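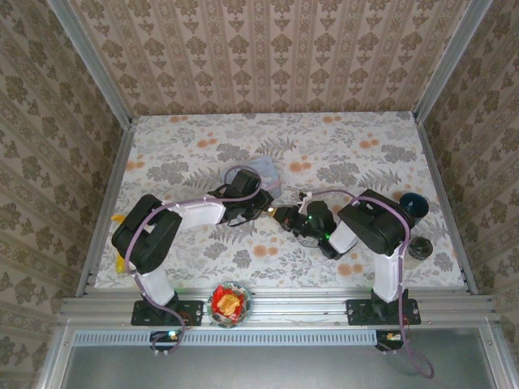

Thread: Tablecloth for long table, cotton or coated?

nasora27
I am sewing a cloth for our hall in Elloldale. I like a pale one with grey ferns and some orange. Is coated fabric difficult to hem?

Brerbridge_Bee
Don't hem it, just cut. Coated cloth does not fray and the pins leave holes forever.

mbwambo_sews
I must disagree a little. My raw edge curled after 2 winters. Use clips, a long stitch and a size 11 needle.
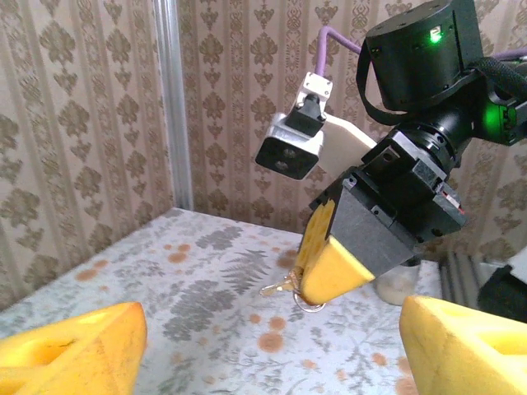 Reply 4

nasora27
Thank you both. And the colour, will pale show every tea stain?

Brerbridge_Bee
On cotton, yes. Coated you wipe. I still say no hem.

mbwambo_sews
Please try both on a scrap first.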